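Tovia Community Help
Utilities and Household Services > Water and Sewer

Unexplained increase in quarterly water bill, shared building

Posted by Tillman Street Tenants Office
10 July 2020

Our office manages a small residential building on behalf of its tenants. There is one water meter for the whole property, and the cost is divided among the apartments according to a formula in the lease. The most recent quarterly bill is more than twice the amount of the one before it. The previous reading on the bill is 451 and the current reading is 502, and both are marked as actual readings, not estimates. The unit is given as CCF.

There has been no change in the number of residents. We have walked through the basement and the laundry room and found no standing water. The garden hose connection has been shut off at the inside valve since last fall and has not been reopened.

We would like to know the following. First, whether a difference of this size can be produced by something as minor as a running toilet. Second, whether we are entitled to ask the utility to test the meter, and who pays for the test. Third, whether we should withhold payment until the matter has been settled. The tenants have been told that their shares will be sent out in September, and we would prefer to have an explanation ready for them before then.

Posted by Filora Housing Desk

CCF means one hundred cubic feet, or 748 gallons. The difference between your two readings is 51 units, so the bill represents a little over 38,000 gallons for the quarter. Whether that is unreasonable depends on how many people live in the building, but a doubling with no change in occupancy should be looked into.

To your first point, yes. A toilet with a worn flapper can lose up to 200 gallons a day without any sound that a resident would notice. Over a full quarter, one such toilet would account for nearly half of what you were billed. Two of them, or one toilet together with a faulty softener or a dripping relief valve, would account for the rest of the increase.

We recommend the following order of work.

Choose a time when the residents are able to stop using water entirely. Late evening is usually the easiest to arrange. Post a notice the day before and ask that dishwashers and washing machines be left off.

Open the meter box and look for the low-flow indicator, a small triangle or star on the dial. If it turns while all fixtures are off, water is passing through the meter. Write down every digit of the reading, including the ones to the right of the decimal point or printed in a different color. Wait 20 minutes and read it again.

If the reading has moved, close the main valve to the building and repeat the check. Movement with the valve closed points to the service line between the meter and the building - this is a matter for a licensed plumber and possibly for the utility, depending on where the ownership line is drawn in your service agreement. No movement with the valve closed means the loss is inside.

For a loss inside the building, put a few drops of food coloring in each toilet tank and have the residents leave the toilets unused for half an hour. Color in the bowl means the flapper or the flush valve seat is leaking. Replacement flappers are inexpensive, but they are not all the same size. Take the old one to the store.

Also check any water softener. A softener that has become stuck in its regeneration cycle sends water straight to the drain and leaves the floor perfectly dry, so your inspection of the basement would not have detected it.

Posted by Former Meter Clerk

Could just be a misread. The word "actual" on a bill means somebody or something took a reading, it does not mean they took it correctly. Go and look at the meter now. If it says less than 502 there is your answer and you can stop looking for leaks.

If the earlier bills were estimates, that will do it too. They guess low for a while and then everything lands on one bill. Look at the last four bills, and not only the last two.

Posted by Imora Consumer Advice

The two replies above deal with the cause. The following concerns the second and third points.

Meter testing. Most utilities will test a meter at the request of the account holder. The usual arrangement is that the account holder pays a fee, and the fee is returned if the meter is found to register outside the permitted range. The fee and the range are set out in the utility's published rules, which should be requested in writing if they are not available online. Please note that older mechanical meters, when they wear, generally register too little water and seldom too much. A test is therefore best requested after the leak checks have been completed.

Payment. We do not advise withholding the full amount. Many utilities allow a customer to pay an average of past bills while a dispute is open, but the dispute must be on file before the due date. Ask for a reference number and keep it with the bill.

Leak adjustment. If a leak is found and repaired, ask whether the utility offers an adjustment. The sewer portion is often treated separately from the water portion, and it is common for only one of the two to be reduced. You will normally be asked for the plumber's invoice or for receipts for parts, together with the date of the repair. Applications are frequently refused when they arrive late, so the form should be sent as soon as the work is complete - even if a lower bill has not yet been received.

Tenants. Review the lease before dividing the increased amount. Some leases allow only ordinary consumption to be shared, and place the cost of a leak in common plumbing on the owner. 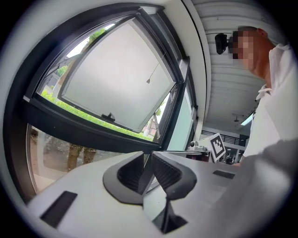

Where the lease is silent on the matter, the local housing office can tell you which rule applies in your area.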